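Merklow Travel Planner – User Guide
Section 4: Building a food and music weekend
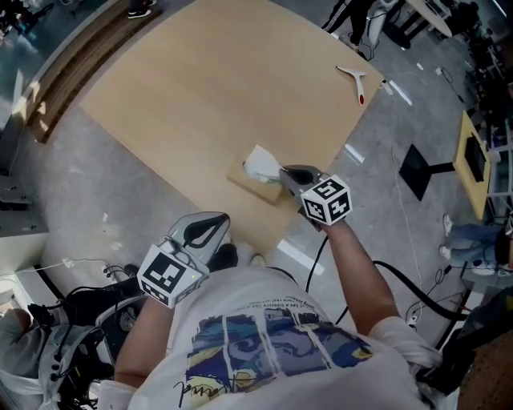 Can the planner book a restaurant table for me?

It can send a request, but the table isn't yours until the restaurant replies. Until then the stop shows as Pending, and you should treat it as a hope.

Most of what goes wrong with a planned weekend goes wrong in this section of the software, so it is worth reading before you press anything. The sales pages for Merklow suggest that you type in a city and a perfect trip comes out. What comes out is a draft. Some drafts are decent. Others send you across town for a sandwich at a place that shut in June.

4.1 Before you start

You will need:
An account with a confirmed email address
The dates of your stay
The address of your hotel or flat
The Eltidix map pack for the city (see Section 2 if you haven't installed it)

Note: The map pack for a large city takes up 3890 MB. Download it at home. Hotel wifi is rarely as good as the hotel says it is.

4.2 Creating the weekend

1. Open the planner and choose New Trip, then Short Break.
2. Enter the city and your dates. Trips of more than four nights can't be made as a Short Break and need the Long Stay form in Section 5.
3. Enter the address where you are sleeping. If you leave this blank the planner measures every walk from the main railway station, and the walking times will be wrong for nearly everyone.
4. Under Interests, tick Food and Live Music. You can tick more, but each extra interest thins out the others. Tick all of them and you get a weekend with one of everything and not much time in any of it.
5. Set the Pace slider. It runs from 1 to 7. The starting value is 6, which in our view is too high for anybody who intends to sit down for lunch. Try 4.
6. Press Draft.

The draft appears as a list of stops for each day, with a map beside it. Nothing has been booked or paid for at this stage.

4.3 Checking the draft

Do not skip this part. The planner takes opening hours from public listings, and public listings are often out of date.

1. Tap each stop and look at the line marked Last Checked. If it shows a date more than a month old, ring the place or look at its own website.
2. Look at the gaps between stops. The planner assumes a steady walk with no hills, no rain and no queue at the crossing.
3. Look at the evening. Music venues are listed by the time the doors open, and the act you came for may be on two hours later.
4. Press and hold any stop you don't like and choose Swap. You are offered three others nearby. If none of them appeals, choose Remove and leave the gap empty.

Caution: Swapping a stop moves every later stop on the same day. Check the evening again afterwards, particularly if you have already paid for a show.

4.4 What the labels mean

The labels on restaurants and bars are supplied by Stelmakh, the listings service. Merklow has no say in them. Read them with some care.

Local Favourite: many of the people who saved this place have a home address in the same city. It tells you nothing about the cooking.

Hidden Gem: fewer saves than its neighbours. Sometimes that means a lovely back-street café. Sometimes the locals have tried it.

Must Try: the place has a dish that turns up often in reviews. The dish may be famous for being enormous.

Live Tonight: music is listed for the evening. It may be a seven-piece band, or it may be one man and a backing track in the corner by the fruit machine. Look under Details, where the act is usually named.

Sponsored: the place has paid to be there. You can hide these under Settings, Listings, Hide Paid Stops. The switch is off when you first install the planner, and it goes back to off after some updates, so look at it now and then.

4.5 Asking for a table

1. Open the stop and choose Request Table.
2. Enter the number of people and the time. Add any allergies in the Notes box.
3. Press Send. The stop changes to Pending.
4. Wait for the stop to change to Confirmed. If it is still Pending the day before, telephone the restaurant.

Caution: The Notes box is passed on as plain text and there is no way for us to know whether anyone in the kitchen has read it. If you have a serious allergy, say so again in person when you sit down.

Note: Some places ask for a deposit. Payment is handled by Butonard on its own page, under its own terms. Refunds come from the restaurant, and Merklow support can't speed them up.

4.6 Using the plan on the day

1. Open the trip and choose Save Offline while you still have a signal. Saved trips show the map and the stops, but not changes made by others in your group.
2. Turn on Reminders if you want a nudge before each stop. Turn it off again if you find yourself leaving a good bar because your phone told you to.
3. If you are running late, choose Push Back. This moves the remaining stops on the screen. It does not tell the restaurant – you have to do that yourself.

4.7 Common complaints

The same place appears twice. It has two listings, usually after a change of name. Remove the one with the older Last Checked date.

The draft is all chain restaurants. Check Hide Paid Stops first. If that is already on, widen the Distance setting. Streets near big hotels don't offer much else.

The planner says a venue is open and it is closed. Use Report on the stop's page. Reports are looked at in the order they arrive, and a correction can take a week or more to show.

The Surprise Me button gives the same answer each time. It picks from the highest-rated stops near you. Walk to another part of town and press it again, or ask the person behind the bar.

Section last revised November 28, 2024. Group trips and shared costs are covered in Section 6.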